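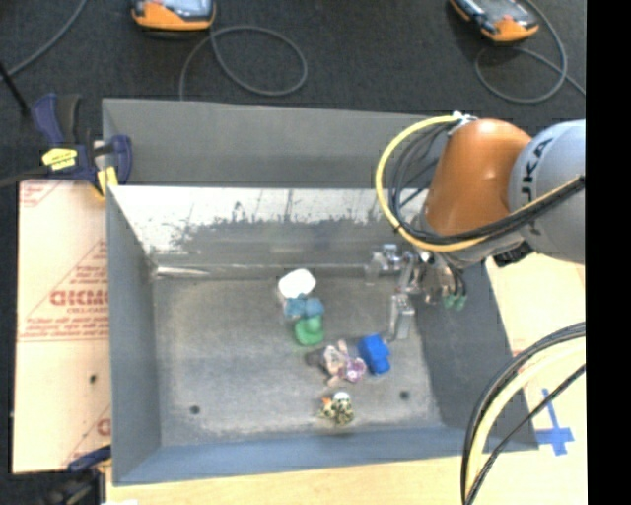

Photo: Kylie Gilchrist / Lestilby bench guide

4.2 Comparing grippers with the bin test

Now the fun part! With the arm moving freely and the bin clamped to the table, you can find out which gripper suits your mix of objects. We like small soft toys and odd lumpy shapes for this, as they show up differences that a box of neat blocks would hide.

1. Put your test items in the metal bin. Leave some touching and some on their own, and place at least one near a wall.

2. Fit the first gripper and load its settings in Kekeleck. Check the tool length before you go on.

3. Jog the arm slowly over each corner of the bin. Watch the cables as the wrist turns: they need enough slack to swing in a wide curve without snagging on the rim.

CAUTION: Keep your hands out of the bin whenever the arm is enabled, even at the slowest speed.

4. Lower the open gripper beside an item, stop 14 mm above the floor and save this as your low point.

5. Run 56 picks, stirring the items after every 16. Write down drops, double picks and misses separately.

6. Swap to the next gripper and repeat from step 2.

Note: Items against the wall are the hardest, and the most interesting. A slim finger can be brilliant here and hopeless on a round toy in the open.

If Kekeleck shows fault 234, the low point was not saved. Repeat step 4.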